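Flurnesero Towel Folding Set - README

Welcome, and thank you for taking the time to open this file before opening all the others. This card goes with the towel folder of the Flurnesero household collection, and it covers the towels, the baskets, the table and the way we name things. It does not cover the shirts or the bed linen, which have their own cards and their own headaches.

What is in this folder

There are 215 short sessions here, all of them about one everyday chore: a towel comes out of a basket, gets spread on a table, gets folded, and goes back. We picked towels first for the plain reason that everybody owns some, and everybody folds them a little differently - my mother in thirds, my neighbor in a roll, and I in whatever way gets the closet door to shut.

Of the 215 sessions, 127 use a single towel per basket. The rest use a small stack, and you will find those in the subfolder called "stack". Please keep the two apart when you make your own copies, as the notes files have slightly different columns.

The table and the starting layout

We kept the furniture simple. The table is light wood with a fine grain, it stands on gray carpet, and there is a round black cable port toward the back right of the top. The basket goes left of center, a bit nearer the back, which leaves the right half clear for spreading and folding. 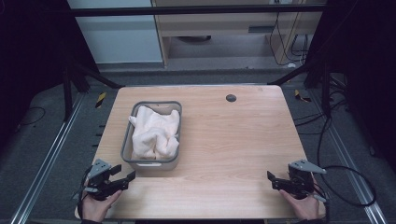 The basket and the towel

The basket is gray plastic, with rounded corners and a handle slot in the front wall. You will see it called "basket_gray" in the notes. Other sessions use other baskets, and those are listed by name in the same column.

The towel goes in crumpled. We ask people to drop it in without smoothing it, and it took a while for some of us (me included) to stop tidying it up out of habit. White terry shows its folds softly, so the corners can be hard to find in the heap. If you are marking corners yourself, take your time with these, and leave the field blank when you are unsure.

One small thing about labels: the white tag with black print and a barcode-like pattern sometimes peeks out from under the folds. We mark it as "tag_visible" whenever any part of it shows, even a sliver.
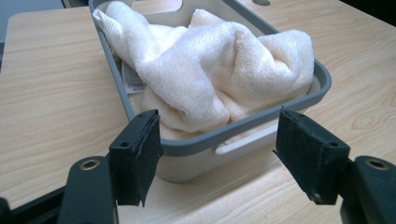
Card written and kept up by Ngaio Quinlan
Last revised in September

Known gaps

Session 30 has no notes file. I have looked for it in every place a notes file could reasonably be, and I believe it is gone for good. The first 19 sessions use an older word, "bin", where the later ones say "basket" - they mean the same thing, and you can safely swap one for the other.

If you find a mistake, please write it in the corrections sheet with the session number first. I go through the sheet on Sunday, usually with a pot of tea, and I do read every line.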